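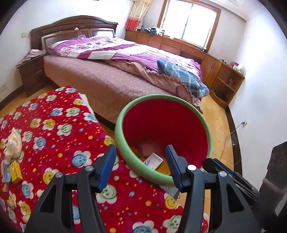 Week 6 – the bedroom floor and the catch-all bin. Reading was the Tremblay handout on "landing spots" (any place in a home where stuff gets dropped and then stays). Floor next to the bed is the big one. Most people's landing spot is a chair, but in homes with kids or a small bedroom it slides down to floor level. Typical spread: a plush toy and a small yellow box on the red flower blanket, then the round bin holding a card with a barcode and something yellow and mesh under it. Nothing in that group belongs together. Keep this in mind for the exercise, we come back to it.

Terms for this week
Catch-all – open container, no category, takes anything
Single-use bin – one category only, labeled or obvious
Transit bin – stuff on its way somewhere else, gets emptied the same day
A catch-all that is never emptied is just a smaller floor. Several of you wrote "transit bin" on the last homework when you meant catch-all. Check the emptying time, that's the difference.

Order of work for a bedroom
1. Bed first. Big flat surface, you need it for sorting.
2. Floor textiles next – blankets, mats, throws. Lift, shake, fold or put back flat.
3. Then the bin. Tip it all out, don't pick from the top.
4. Nightstand last.
Question from last time: why not nightstand first, it's small? Small yes, but it is full of things people have opinions on (chargers, medicine, letters) and you lose 20 minutes. Leave it.

Sorting the bin
Four piles on the bed: trash, other room, this room, don't know.
Packaging and tags go in trash unless the item is going back to the store. If it is going back, tag and item stay together – put them in a bag right away, by the door. Don't-know pile can't be bigger than the this-room pile. If it is, sort it again.
Crumpled things: open them up before you decide. Wrappers look like paper, paper looks like wrappers, and there is often a receipt in the middle of it. Go one at a time. Slow but you only do it once.

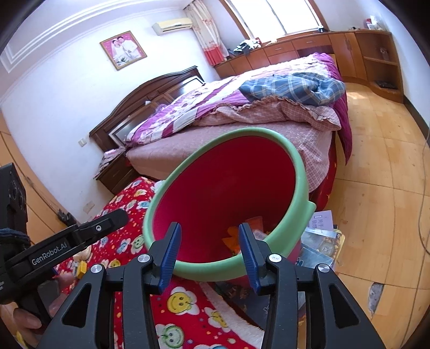 Fig. 2. Round bin with a few crumpled items at the bottom; floral quilt piled on the bed, blue plaid one folded on top.

Bedding
Two quilts on one bed is fine in cold months, but decide which one is the top layer and which is the spare. Spare gets folded in thirds, then in half, foot of the bed or on a shelf. Top quilt gets pulled up flat before any sorting starts, otherwise the small stuff rolls into the folds and your piles are gone.
Ruffled sheets – ruffle hangs outside the mattress, not tucked. Checks and plaids are handy for lining up the edges, use the pattern as a ruler.
Blankets with a fluffy edge: shake outside if you can, the trim holds lint. Read the care lable before washing, fluffy trim can mat in a hot dryer.

Round bins vs. square
Short version of the Nultow notes. Round ones tip and roll easily and are nice for kids to reach into. Square ones line up against a wall and waste less room on a shelf. For floor use round is OK. For closet use go square. Wide rim helps, gives you something to grab. Stostiron wants everything square, I don't agree with that, we'll argue in class.

Exercise (do at home, bring notes)
Pick one bin or basket in a bedroom. Write down what comes out, in the order it comes out. No tidying before you start!! Then write the pile each thing went to. Half a page is enough. Add one line on where the bin will live from now on and when it gets emptied.
If you don't have a bin use the chair.

Next week: closets, top shelf only. Read Kotano section 2 before class, skip the part on garment bags. Room is changed to 2775, same building, use the side stairs. Handouts will be on the table at the back, take one of eahc.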